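Home | Leagues | Scoring | Help | Contact

Plovar Pick'em Guide
Section 4: Setting up a bowl season pool

Last updated: August

Only the pool owner can change these settings. Sign in as the owner before you begin.

1. Open My Pools and select New Pool. Choose College Football, then Bowl Season.

2. Enter a pool name. Names can be up to 200 characters, but the mobile standings page shows only the first line.

3. Choose a scoring type. Confidence scoring asks each player to rank every game. Straight scoring gives one point per correct pick.

Note: Scoring type locks when the first entry is saved. To change it after that, delete the pool and start over.

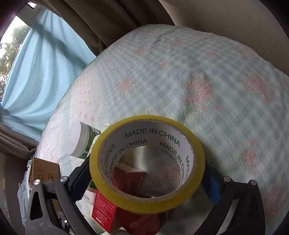
4. Set the entry limit. The default is 6 entries per player. A pool can hold up to 3,000 entries in all.

5. Set the pick deadline. Times are Eastern - players in other zones see the time converted.

6. Select Publish and copy the invite link.

Caution: Anyone with the link can join. Turn on Approve Entries for a private pool.

Related topics
Tiebreakers and total points
Canceled or moved games
Importing players from last season
Printing a pick sheet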